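Pirnholm Shared Workshop
Bench and Kitchen Tips: Planning a Countertop Arm Before You Build

Members who intend to assemble a kitchen arm, at home or on the shared benches, are asked to read these notes before ordering parts. They were compiled by Theda Rothe and Grigoris Tsoukalas from the Flonska build and are revised each July.

Model the kitchen first. Measure the counter, the cabinet openings and every appliance that stays out, and enter them in the simulator before any metal is cut. Include the cabinet doors in their open position. An open door takes up more of the working space than most members expect, and it is the item most often left out of the first model.

Keep the clutter in. A model with a bare counter will approve paths that a real kitchen will not allow. Leave the toaster and the containers where they normally stand, and let the arm find its way past them.

Check the wrist before the reach. On the Flonska build the arm could get to the shelf with ease, but the hand could not turn once it was inside the cabinet. Allow 6 inches of free space on each side of the wrist — more if the fingers open wide.

Test tall items early. Bottles and canisters tip when they are pushed low on one side. Run each grasp 34 times in the simulator with small changes in position, and write down every miss. The log for the Flonska arm reached 1,823 entries and is kept in the Brollero binder by the tool crib. Members may consult it but should not remove pages.

Define a resting pose. Fingers together and well clear of the cabinet is a sound choice for most kitchens. Save it under a plain name and return to it between trials.

Mount to the bench, never to the countertop. Stone chips easily under a clamp. The Stöcker bracket requires eight bolts; tighten them by hand first, then in a cross pattern. Przemysław Duda keeps the torque wrench and will sign it out on request.

Route cables along the underside of the forearm and leave slack at each joint. Tape is acceptable during trials only. Wipe down the counter before and after each session, and keep food off it while the arm is powered.

Questions about the simulator files should be directed to Rosemarie Hagedorn. Bench time is booked through Ademir Barbosa.

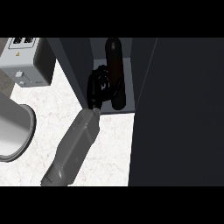
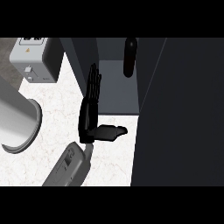

Simulator views, Flonska kitchen model: the gripper at the cabinet shelf (first) and the hand upright over the marble counter (second).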